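Stava cell

The Stava cell is a small robot workstation for handling kitchenware, built by Benjelloun and run at the company's Forside works. It consists of a single arm, a two-finger gripper and a wrist camera. It is best known for its upkeep routine, which takes up more of the manual than the handling does.

Setting up

The arm is bolted down and sent to a home position, after which the gripper is closed and opened 28 times to settle the fingers. The manual says this improves repeat accuracy. No comparison with an unsettled gripper has been published, and operators at Forside are known to skip it. The camera is then checked against a perforated item, as holes give the software plenty of edges to find. Shiny surfaces are a known weakness - glare can swallow part of a pattern, and the software does not always report the loss.

Upkeep

Finger tips are wiped at the start of each shift and inspected every 900 cycles. The lens is cleaned with a dry cloth. Benjelloun describes the cell as "self-checking", a generous term for a routine in which a person looks at the camera picture and decides whether it is sharp enough.

Repairs

The maker's log lists 1,236 stoppages, most of them put down to "operator handling". The log does not say how that cause was established. A later review by Nevlow blamed worn finger pads and loose camera mounts in more than 900 cases - a finding Benjelloun disputes. Replacement pads are sold only in sets of 2.

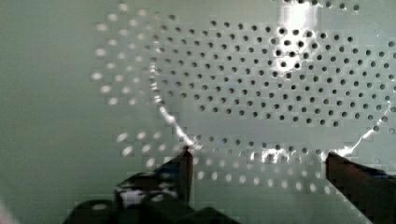 Wrist camera view of a perforated surface, with glare over part of the hole pattern and the gripper fingers at the lower edge.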